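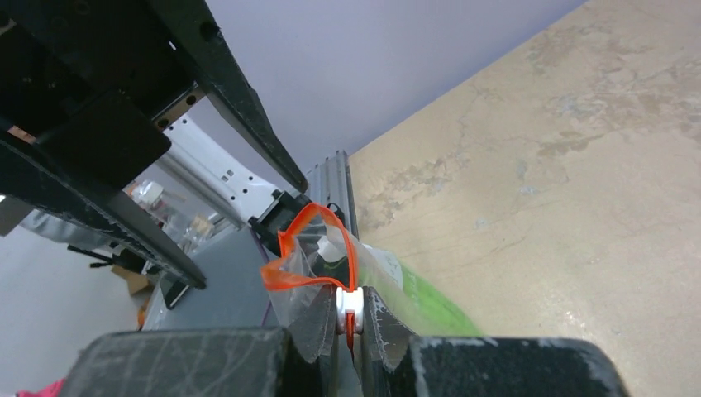
Clear bag, orange zip, little white slider.

I've taken the night train to Ollau again, which makes it the fourth time now, and every time I come home I get asked why on earth I didn't just fly. So I'm writing it all down once and then I can send people the link!

First off, I like trains. I like the bit where you're lying in the bunk and you wake up at some tiny station at three in the morning and there's one man in a big coat on the platform, and then off you go again and you never find out what he was waiting for. You don't get that on a plane. You also don't get a proper window, or a door you can shut, or a conductor who brings you tea so strong it makes your ears ring.

The train goes from Perura in the early evening and gets in late the next morning, if all goes well. Last December it did not go well and we sat in a field for five hours with snow up to the steps. I read 348 pages of a very bad thriller and shared a packet of crackers with Zsolt Kozma, who had the bunk below mine and was going home for his sister's wedding. He made it, by the way — he sent me a photo of himself in the world's tightest suit.

What I take to eat

The dining car shuts early, and some nights it isn't on the train at all, so bring your supper. I do boiled eggs, bread, a few tomatoes, an apple and something sweet. Everything goes in zip bags, the washable sort, and they come home with me to be used again. If you have time before you board, there's a bakery called Bognár across the square from Perura station, and their poppy seed rolls keep beautifully until breakfast (mine never do, I eat them before we've left the suburbs).

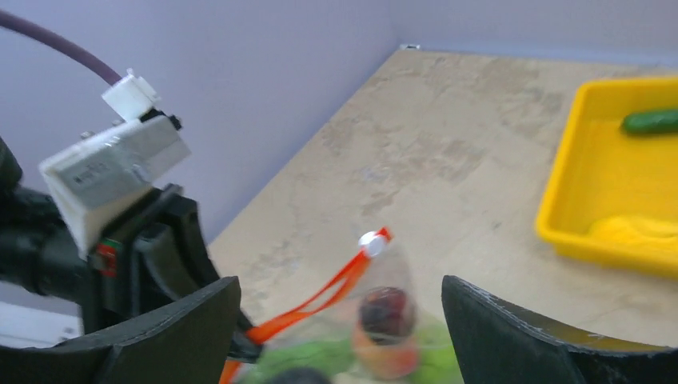
Which bunk to ask for

Top, always. It's warmer and there's a shelf for your bag over the corridor, and people don't sit on the end of your bed to put their boots on. The ladder is a bit of a faff if you need the loo in the night, so go before you climb up. If your knees aren't great then take the bottom one and make friends with whoever wants to perch there.

The middle bunk is for people who booked late. I have been that person. You can't sit up, you can't see out, and I came away with a bruise on my forehead from the light fitting. Pack a small torch and keep it in your pocket, as the switch is never where you left it.
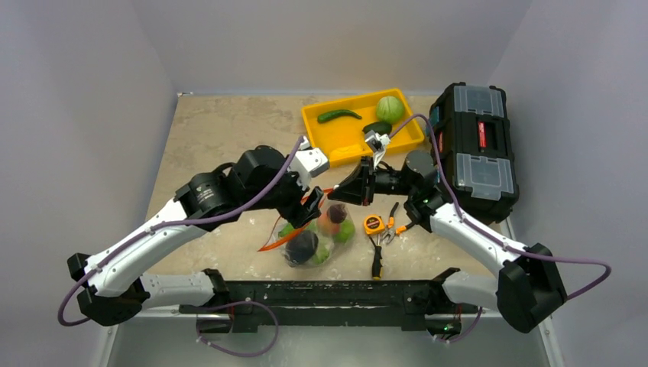 Tickets go on sale about 70 days before and the two-berth cabins vanish almost at once. I book by phone because the website throws me out at the payment page, and the woman on the line is lovely and will tell you which carriages have the newer mattresses. Ask for those. The old ones have a dip in the middle like a soup bowl.

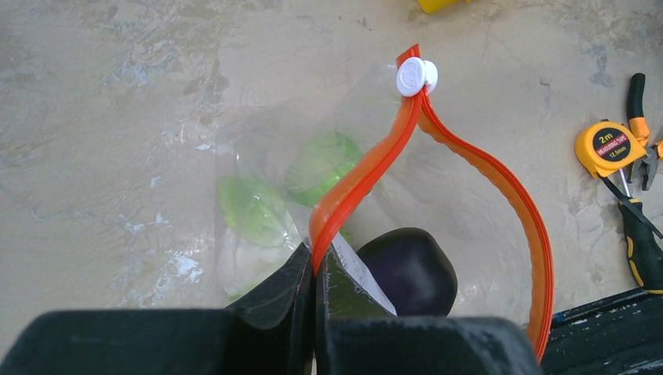
Last updated: June 21, 2025

Nyokabi Minja wrote to me about the connection at the other end, and she's right, the Ukinon bus has moved. It now leaves from behind the post office in Ollau, and you pay the driver in coins. She also says the station café has started doing hot soup in the mornings, so I'm already looking at dates for the autumn.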